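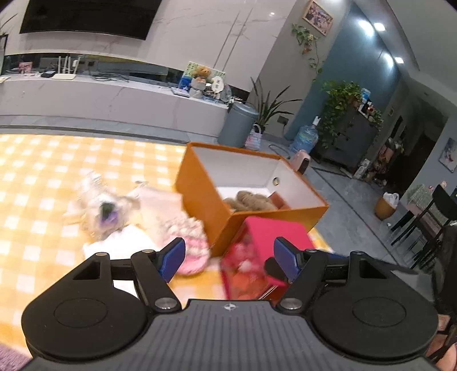 Report on a Visit to the Skedari Gift Packing Workshop

Prepared for the members' bulletin by Ayodele Bashir

In August, members of the Edico Retail Study Circle visited Skedari, a small business that assembles gift boxes for private customers and independent shops. The purpose of the visit was to observe how mixed gifts, and soft goods in particular, are selected, arranged and packed for delivery. The group numbered 16 and was received by Norbert Kubíček, who founded the business and continues to direct the daily work.

Skedari operates from the ground floor of a residential building. Its front room serves as both sitting room and packing room, and members who had expected a warehouse were surprised by the domestic character of the place. Mr. Kubíček explained that the business had begun at a family table and that he had seen no advantage in moving the smaller orders elsewhere. Larger orders are handled at a rented unit on Matoušek Street, which the group did not visit on this occasion.

The program opened at 10 a.m. with a short introduction. Skedari currently prepares 135 boxes in an ordinary week, with a marked increase before the winter holidays. Most contain a combination of a plush toy, a knitted article and one or two smaller presents chosen by the customer. Food was offered in the early years and later withdrawn, as it complicated both storage and delivery dates.

The Packing Table

The greater part of the morning was spent at the table. It is dressed with a yellow and white checkered cloth, and a plain white cloth is spread beneath the soft goods. The latter is changed at the start of each session. Mr. Kubíček attaches considerable importance to this point. Pale plush collects lint very readily, and a customer who finds a dark thread on a white toy will generally ask for a replacement.

Boxes of more than one color were in use. An orange box with a white interior held a pile of tan knitted items, and a pink-red gift box patterned with small white shapes was handled in the same session. Colors are assigned by order and not by content, so that two boxes for the same family can be told apart without opening either of them. Several members considered this a sensible practice and one that could be adopted in their own shops without expense.

Among the soft goods, the group took particular interest in a fluffy white plush toy wearing a purple and dark-green bow, and in a pink knitted piece trimmed with white ruffles. Bows are tied by hand and adjusted last, after the toy has been settled in its place. Mr. Kubíček remarked that a bow tied beforehand is almost always flattened by the lid.

The recommended order of packing may be summarized as follows. Knitted items go in first and form a bed for whatever comes after them. Small hard objects are then pressed into the knitwear, away from the walls of the box. Plush toys are placed face up. White fabric bags are kept for items that a customer wishes to have wrapped separately, and these are laid at the side. Tissue paper is used sparingly — Skedari abandoned shredded filler 2 years ago following complaints about the mess it left on carpets.

Members were invited to pack a box themselves, with 30 minutes allowed for the exercise. Results varied. The most common fault was overfilling, and a number of lids had to be lifted again. Knitwear that looks modest in the hand rises noticeably once it has been released inside a box, and Mr. Kubíček advised participants to stop before the box appears full.

The Room

The setting attracted a good deal of comment. The wall behind the television is finished in a white marble pattern, and the long white marble console below it carries a teddy bear figurine, a framed picture and several white ornaments. A tall potted plant with long spiky leaves stands to the right of the console, and a trailing pothos climbs the wall beside a colorful framed painting. A grey-blue trash can is kept within reach, which spares the table from the usual accumulation of ribbon ends and labels.

Our host acknowledged that working at home imposes limits. Stock cannot be left out overnight, and the table must be cleared before the evening meal. Cables and household equipment share the console with the ornaments, and a member asked whether this caused difficulty when customers called in person. Mr. Kubíček replied that customers rarely do so. Orders are collected by a courier on Monday, and the few local buyers who prefer to come themselves are given an afternoon appointment.

Questions and Discussion

Discussion continued over coffee. The first questions concerned records. Skedari tracks its orders in Trovix, a simple stock program, although a paper slip still travels with every box until the lid is closed. Questions were also raised about returns, which are accepted on unopened boxes only, and about the sourcing of knitwear. The latter is bought from a small number of home knitters, who are paid by the piece on delivery.

There was some disagreement among members on the subject of pricing. A few felt that the hand finishing deserved a separate charge. Mr. Kubíček prefers a single price for each size of box, and stated that he has no plans to change it.

The group left shortly after noon. Members who wish to see the Matoušek Street unit are asked to give their names to the undersigned before the next meeting, as space there is limited and the visit will be made in two parties.

Ayodele Bashir
Visits Secretary, Edico Retail Study Circle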